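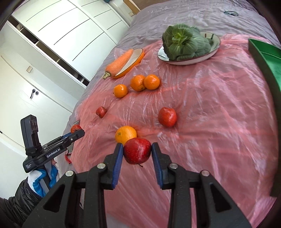
Start with the pads, Archana Katiyar told me when I asked what to put first in this talk, so the pads come first. Everything else on a hand-held gripper can be a little off and you will still get through the day. Bad pads spoil the whole session.

Notes for this part: setup and care of one pair of hand-held grippers. Keep it to 18 minutes. Leave the Stultport material for the afternoon.

Pads. The blue ridged pads line the inside of both jaws. Before each session, wipe the ridges with a damp cloth and let them air dry. Close the jaws by hand and look for a gap along the line where the pads meet. If one pad sits higher than the other, take it off and seat it again. Do not try to fix it by squeezing harder.

Swap pads in pairs. We log closings per pair on the Burna sheet and change at 500. The worst pair we let run got to 536 and the ridges were smooth at the tips.
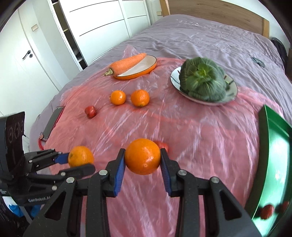
Poonam Ahuja wrote back after the February run-through that the screws need more time than I gave them, and asked why I skipped thread lock. Fair point. I have added it.

Pivot screws. Check each silver pivot screw with the gripper open, then again with it closed. You are feeling for side play in the linkage. A screw that is too tight is harder to spot, because the jaw still moves but comes back slowly. Tighten until the play goes, then back off a touch. Use a small drop of low-strength thread lock, and wait overnight before using the gripper.

(Pass the spare linkage around here. Ask for it back.)

Practice objects. Use round fruit for the first check after any repair. An orange has enough texture to hold easily. A shiny apple shows up a weak pad much sooner. Lay a plastic sheet down first if you are working over bedding or anything else you care about. Lift just clear of the sheet, hold, set down. Repeat with the other gripper – same fruit, same person if you can.
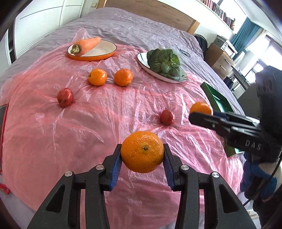

Mandarin held in the blue pads, second gripper at right.

Cable. Leave a loose curve between the handle and the wrist. If it pulls when you turn your hand over, there isn't enough slack. Check the plug end for a bent boot.

Gloves. Pick one kind and stay with it for the session. Thick gloves change how far you think you have closed the jaws.

End of day: pads wiped, jaws left slightly open, initials on the sheet. Pankaj Kashyap has the spare screws.

Questions, then hand over to Babita Prajapati for Gautam.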